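Opinion | Home Automation
Chores are a harder test than the shop floor

A shop-floor cell succeeds because somebody fixed the part, the pose and the light before the arm moved. A living room fixes none of these. My view is that household machines remain at the trial stage, and that contact is the reason.
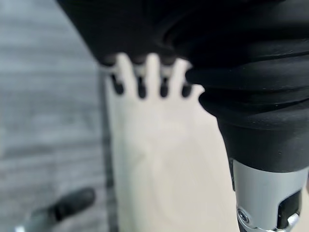 Dagmar Štěpánek disagrees: she wrote to me in August that contact is solved well enough and that planning is the bottleneck. I think the two fail together.

Take a throw pillow. It has no rigid edge, so two arms must squeeze it from both sides and accept that it sags.

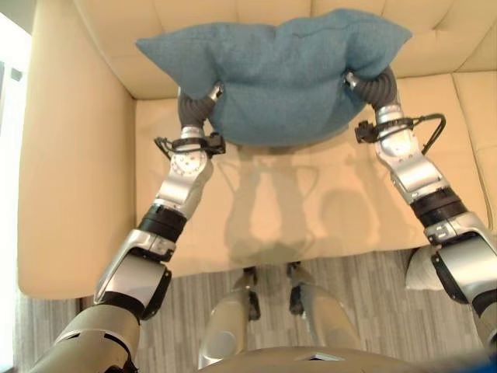

Would I buy one for tidying today? At 27 minutes of supervision per room, my limit is 2, so I would wait.

Vendors such as Skandon quote cycle times. I would ask for unassisted completions over 90 days, with pillows starting on the floor and a stated rule for what counts as tidy. 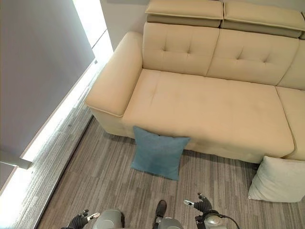 Sofa task: two pillows on the carpet.

Until such numbers are published, I would keep the budget on the shop floor.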